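Setup and Upkeep of the Kitchen Cell
Speaker notes, Floor Hoekstra, Prellbridge
Monday session, 30 minutes

Opening. Thank the hosts from Dratham. State that the talk covers one simulated cell, the kitchen station known internally as Bullo, and how it is kept in working order. Results from the cooking tasks belong to the afternoon session.

Slide 2. Begin with placement. The arm's base is fixed relative to the front edge of the counter, and every other measurement is taken from that point. Staff who move the cooktop must enter the new offset before anything else is run.
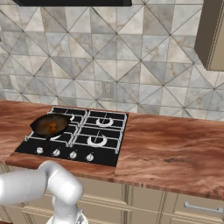
Slide 2. Bullo cell in simulation: arm, gas cooktop and frying pan.

Slide 3. Routine checks. The cell is reset after every 500 runs. At each reset the joint limits are read back and compared with the stored file, the gripper is opened and closed without a load, and the pan is returned to its start position. Allow 60 seconds for the contact settings to settle. Pause here for the Cordeiro group, who use a shorter reset.

Slide 4. The fault at run 463. The wrist stopped short of the pan handle and the log showed no error. The cause was an old tool offset left in place after a gripper change. The repair was a single line in the setup file. The check was added to the reset list in June. 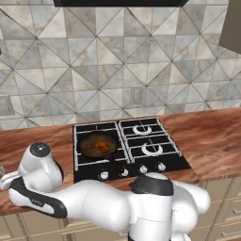
Must the cell be set up again when only the gripper is changed?
The base position may stay as it is, but the tool offset and the gripper's weight must be entered again and tested with one slow run.

Slide 5. Record keeping. Each change to the setup file carries the initials of the person who made it. Copies of the reset list are at the registration desk.

Take questions until the chair calls time.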